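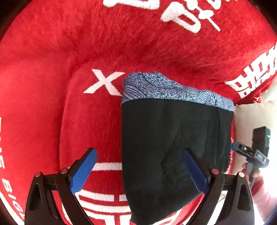
Hi, I'm Vilém Kuruc, and Claringate is my little folding and mending shop. I started in May with one table and a pile of black clothes — my favorite thing to fold, even if every bit of lint shows! We now handle about 800 pieces a month (shirts, pants, the odd costume). I love a patterned band peeking out at the top of a stack, so I fold with the print up whenever there is one. Bring yours in a bag, a box, whatever you've got.

Print this page | E-mail this page

Recent items
Mending prices
Folding for travel
Caring for plush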